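見学レポート一覧へ戻る
見学レポート > 学生プロジェクト > 片付けロボット班の公開日

片付けロボット班の公開日に行ってきました

6月の月曜日、学生プロジェクト「Fitholm」の公開日を見学した。双腕ロボットに机の上の小物を片付けさせる、という課題に一年かけて取り組む授業で、年に一度、外部の人にも作業を見せている。受付は午後1時から。駅からバスに乗り、終点の二つ手前で降りた。門を入ってから建物までが遠く、案内の矢印も途中で一度途切れるので、初めての人は早めに出たほうがよい。

受付で名札と資料を受け取る。資料はA4で4枚、班の構成と今年の課題、評価の方法が書いてあった。今年の履修者は17名で、認識、動作、データ、安全の四つの班に分かれている。見学者は11名だった。高校の先生が数人と、地元の会社から来た人、あとは来年この授業を取るつもりの学生である。

最初の20分は座学だった。指導教員のAkinyi Tembaさんが、課題の範囲を説明した。対象は、ケーブル、小箱、カゴ、容器など、学生の机にいつもある物に限る。専用の部品は使わない。形の決まった物と、ケーブルのように形の変わる物とを両方入れるのが今年の変更点で、昨年は箱だけだったそうだ。

説明のあと、作業台へ移動した。

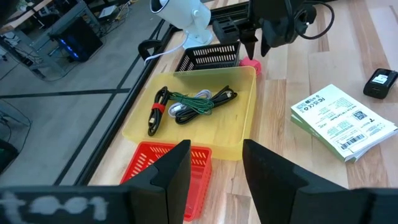

写真提供:Fitholm データ班(手首カメラの記録より)

手首のカメラから見ると、机の上は人が立って見るのとかなり違う。自分の指がいつも視野に入り、その向こうに対象がある。黄色いトレーの中のケーブルは、黒いものが二つと、緑、それに白か薄い灰色のものが一つずつ。黒い束の一つは赤い面ファスナーで留めてある。データ班の学生によると、留めてある束とほどけた束では難しさがまるで違い、ほどけたほうは隣の束まで一緒に持ち上がることがよくあるという。

学習用の動作は、学生が手元の操縦装置で腕を動かして記録する。1課題につき50回を一区切りとし、今学期の目標は200回。見学の時点では半分を少し過ぎたところだった。一回ごとに物の置き方を変え、その配置を紙の表に書き込む。表はバインダーに綴じてあり、見せてもらうと、欄外に「やり直し」「照明」「指が先に当たる」などの書き込みがあった。データの管理には学内で作ったPriltonというソフトを使っている。記録の再生と、失敗した回への印付けができる。画面は英語だけである。

次に、両腕を使う課題の説明を受けた。左右の腕で別々の物を扱う場合、動作班がいちばん気にしているのは腕どうしの距離だという。片方が物を持ったまま待つ時間をどう決めるかで、班の中でも意見が分かれている。待たせれば安全だが、一回の記録が長くなる。現在は、カゴの真上に入れるのは一度に片腕だけという決まりで動かしている。
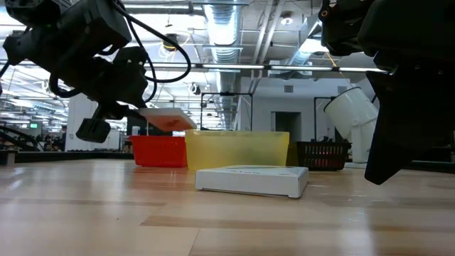
Lươngさんは、両腕にしたからといって片付けが倍の速さになるわけではないと言う。前の学期に片腕だけの記録と比べたところ、時間の差は思ったより小さく、むしろ腕が互いに譲り合う場面の設計に手間がかかった、とのことだった。片腕で済む課題は片腕のまま残すべきだという意見で、班の会議でも何度かそう主張したらしい。

この話には高校の先生から質問が続き、予定を10分ほど過ぎた。譲り合いの順番は今のところ人が決めていて、学習で決めさせるのは後期の課題になる。

安全班の展示は作業台の手前の壁にあった。非常停止の手順、立ち入りの範囲、当番表が貼ってある。動作中は操縦する人のほかに、停止ボタンの担当を必ず一人置く。担当者は記録用紙に触らない。昨年度は兼任を認めていたが、今年からやめた。見学者が線の内側に入れるのは腕の電源を落としているあいだだけで、これも掲示に書いてあった。

休憩をはさんで、認識班の話を聞いた。白い平たい箱を二つ重ねると、上の箱と下の箱の境目が取りにくい。同じ色で、少しずれて重なっているだけだと、一つの厚い箱として扱ってしまうことがある。半透明の容器も苦手で、後ろの物が透けると輪郭が安定しない。対策として横に固定したカメラの映像も併用しているが、腕が前に来ると隠れるので、手首側と両方が要る。
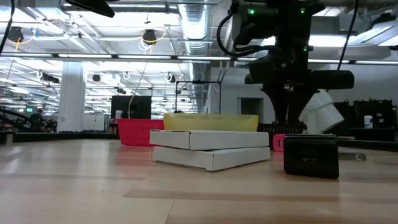
箱を白以外の色に替えれば簡単になりませんか。
認識の成績は上がると思いますが、実際の机には白い箱が多いので、替えずに続けています。色を替えた記録は比較用に少しだけ取りました。

最後に質疑の時間があった。費用について聞いた人がいたが、腕は学科の備品で、授業の予算から出しているのは消耗品と小物だけだという。カゴやトレーは学生が近くの店で選んで買っている。指先の部品は傷みが早く、予備を学内の工作室で作っている。来年取る予定の学生からは、プログラミングの経験がどのくらい必要かという質問が出た。入門の科目を一つ終えていればよく、データ班から始める人が多いとのこと。

成績の付け方も少し変わっていて、成功率だけでは決まらない。失敗した回を分類した報告書が半分を占める。過去の報告書は廊下の棚で閲覧できる。一冊めくってみたが、前半は写真が少なく文章ばかりで、後半に失敗の一覧表が続いていた。

終了は午後4時。アンケートを出して解散となった。

見学の申し込みについて
次回は後期の終わりに予定。申し込みは学科の窓口で受け付ける。作業場では、かかとのある靴とサンダルは不可。荷物は受付で預ける。動画の撮影は事前に相談が必要。

前の記事:Enbridge 工作室の一般開放日
次の記事:準備中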